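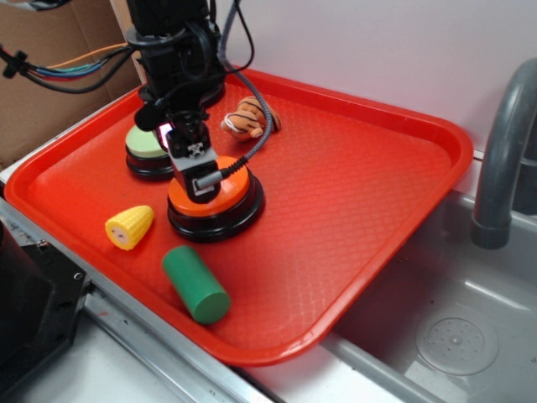 Ein Tablett gehört in jede Küche, in der Kinder leben, und es gehört neben das Spülbecken. Ich schreibe das, nachdem ich jahrelang Kisten gekauft habe. Kisten mit Deckel, Kisten auf Rollen, beschriftete Kisten. Im September habe ich die letzten in den Keller getragen, seither läuft bei uns alles über ein Serviertablett mit hohem Rand.

Das Problem mit der Kiste ist, dass man nicht hineinsieht. Was unten liegt, ist verschwunden, und wer etwas sucht, kippt alles aus. Auf dem Tablett liegt jedes Ding neben dem anderen. Ein Kind von drei Jahren erkennt, was da ist, und wir Erwachsenen erkennen, was wieder in die Küche gewandert ist und dort nichts verloren hat.

Meine Nachbarin Verena Zürcher hält dagegen, Spielzeug habe an der Spüle grundsätzlich nichts zu suchen. Das Kinderzimmer sei das Kinderzimmer. In einer Wohnung mit langem Flur und geduldigen Kindern mag das stimmen. Bei uns wird dort gespielt, wo jemand kocht, und was klebt, muss ohnehin unter den Wasserhahn. Edelstahl verträgt das, ein Kunststofftablett auch — man hält es am Ende selbst unter den Strahl.

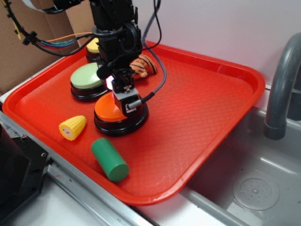

Maiskolben, Tiger und Drücker auf dem Tablett neben dem Becken.

Zwei Einwände nehme ich ernst. Der erste betrifft den Platz. Ein großes Tablett ragt schnell über das Becken, und wer dann einen Topf abgießen will, flucht. Es muss also weg können, mit einem Griff, und dafür braucht es eine freie Stelle in der Wohnung. Bei uns ist das die Kommode im Flur. Der zweite betrifft Stofftiere. Sie gehören nicht ins Spritzwasser und sollten als Erste vom Tablett herunter.

Kofi Mahama, mit dem ich mir früher eine Küche geteilt habe, stellte abends alles Herumliegende auf ein Tablett und trug es vor die richtige Zimmertür. Damals fand ich das unhöflich. Heute mache ich es genauso, kurz nach sieben, wenn die Kinder im Bad sind. Sortiert wird am nächsten Morgen, und was dann noch auf dem Tablett liegt, darf bis zum Abend dort bleiben.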